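We use cookies to remember your preferences and to measure visits to this site. Accept | Manage settings

Equipment Review: Marka Gorkus Worktable, Black Top

Skekville Regional Library Service, Furnishings and Facilities
Last updated: May
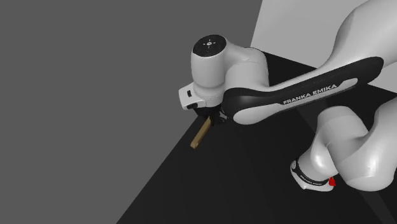

Robot arm over a black tabletop. Computer rendering.

The Gorkus is a fixed-height worktable sold by Marka for classrooms, reading rooms and shared workshops. The Library Service purchased 21 units for the second floor of the Valderrama Branch, where they replaced folding tables that had reached the end of their service life. This review is intended for branch managers considering the same model. It covers assembly, surface performance, stability and cleaning. The tables were purchased at the regular institutional price and the supplier did not see the text before publication.

Assembly

Each table arrives in 2 cartons, one for the top and one for the legs and rails. The instructions are printed on a single folded sheet and are adequate, although the diagram for the rear rail shows the bolt holes in the wrong orientation. Staff who followed the diagram literally had to remove the rail and turn it over. Two people can assemble a table comfortably; one person can do so only with the top laid face down on a blanket. The hex key supplied is soft and had begun to round at the corners by the seventh table. Branches ordering in quantity should have a proper driver on hand.

Surface

The top is offered in black, maple and light grey. Black was selected for Valderrama at the request of the local history program, which lays out pale documents and photographs for public viewing and wished to have a dark ground beneath them. In this respect the finish has performed very well. Edges of paper are easy to see, and glare from the overhead fixtures is considerably lower than on the old white tables.

The same finish is less forgiving in general use. Eraser crumbs, dust and the residue of adhesive tape are conspicuous at any distance. Fingerprints show along the front edge by mid-morning and are most noticeable at 4:00 p.m., when the sun reaches the west windows. Light scratches from binder rings appeared within the first month. They do not catch a fingernail and cannot be felt through paper, but they are visible at a low angle. Branches expecting heavy student use may prefer the grey.

Stability

With the levelling feet properly set, the table does not rock, and there is very little sway when a patron leans on the short side. The feet adjust from below only, so levelling a table on an uneven floor means kneeling beside it. Duván Palomino of the Facilities unit recommends setting all four feet fully in before the table is placed, then lowering only those that require it. His unit also found that the rail bolts loosened slightly in the first weeks and should be retightened once.

The table is heavy for its size. Rooms that are rearranged daily for programming would be better served by a castored model. Marka sells a castor kit for the Gorkus, but it raises the top above the height of our standard chairs and was not purchased.

Cleaning

A damp microfibre cloth with mild detergent is sufficient for ordinary soiling. Spray polishes should be avoided, as the product tried at Valderrama left a cloudy film that took several washings to remove. Ballpoint ink was lifted with isopropyl alcohol without any change in colour. Permanent marker left a faint trace.

Cost and Recommendation

The Service's furnishing guideline sets a ceiling of $1,000 per worktable, delivered. The Gorkus falls under that ceiling in all three colours. Delivery to the second floor was quoted separately and should be confirmed in writing before an order is placed.

The Gorkus is recommended for reading rooms, local history areas and quiet study – with the black top reserved for locations where display is a regular function. It is not recommended for multipurpose rooms. Replacement feet and bolts may be requested through Facilities using the usual supply form.

Related reviews
Stacking Chairs for Program Rooms
Task Lighting for Reading Tables
Book Trucks: Three Models Compared
Microfibre Cloths and Surface Cleaners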